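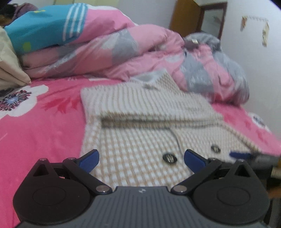

Checked shirt won't stay in a neat fold

I iron on Sundays' worth of laundry at once and fold everything on the bed before it goes in the drawer. Plain shirts come out fine. The checked one gives me trouble every time. I get a wide rectangle, but there is a raised fold running across the middle, and one piece of cloth at the far side turns up in a point so the inside shows. The drawer is 10 inches wide. Is there a fold that works for this kind of shirt, or should I hang it?
Posted by Avden, Apr 27, 2021

Grirkatex
The ridge comes from folding over cloth that hasn't been smoothed first. Button the shirt all the way, lay it face down, and pull the hem and the shoulders away from each other until the back is flat. Fold each side in toward the center, lay the sleeves straight down, then bring the hem up in 3 folds. Use the checks as a guide. If the lines on the folded side run parallel to the lines under it, the fold is straight. The point is probably a corner of the hem, so tuck it in before the last fold.
I do mine on a table. A mattress gives too much.

Jakubowski
Just hang it. I have 21 hangers and stopped folding shirts in January.

Ekus
Cut a piece of cardboard a little narrower than your drawer and fold around it, then slide it out. Works on towels too. If the ridge is already pressed in, steam it before you start over.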